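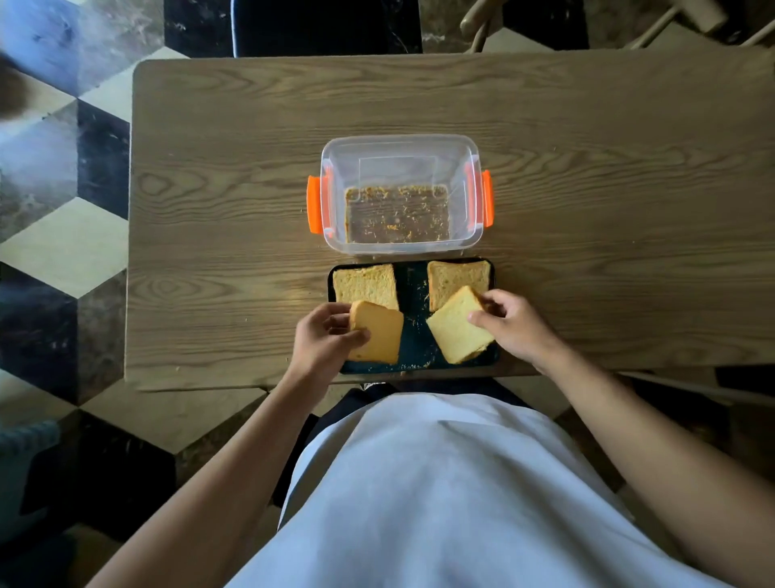
Hannelore Lüthi writes that I am being unfair to the Bainbridge city council, and that a residency rule for appointed boards is "the least we can ask of people who spend our money." She has lived in the Estance district for years and thinks the folks deciding on her sidewalks should have to walk on them.

I like the sentiment. I still don't buy the ordinance.

Look at what it says. Anyone named to a city advisory board must have lived inside the city limits for five years without a break. The council passed it in April after one short hearing, and the sponsors said it would restore trust. Trust in what? I asked for the list of appointees whose address had ever caused a problem. The clerk's office sent me two names. One had already resigned. The other had moved across the county line to look after her mother and told the council so in writing.

So we have a rule aimed at two people, and it now covers every renter, nurse and line cook who got priced out to Mivilholm for a year and came back. The council has the numbers if it cares to read them. Its own staff memo says 1480 households moved in or out of Estance alone during the last lease cycle. Those are the people who ride the bus and know which stops have no shelter. They can vote here, pay taxes here and send their kids to school here, but they can't sit on the transit board. 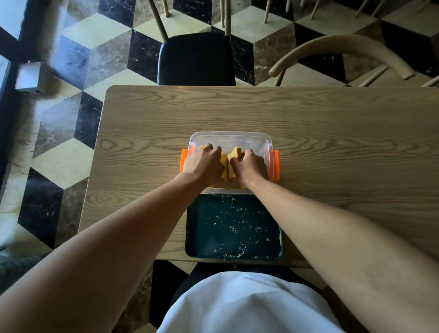 Pieces of sponge cake at the table.

Supporters keep telling me the rule will be applied with common sense. I've covered this council long enough to have doubts. The ordinance has a waiver clause, and the waiver is granted by a majority of the same council that makes the appointments. A friend of the majority who spent last winter in Jalis will get one. A critic who did the same will be told the law is the law. Maybe I'm wrong about that. I would feel better if the clause listed even one reason a waiver could be denied.

Lüthi also says that if the rule turns out badly, we can vote them out. Three of the seats aren't up for a long while, and by then the boards will be full of people the current members picked.

A repeal motion is due at the next session. The sponsors should come with evidence this time, and if they have none, they should vote for it.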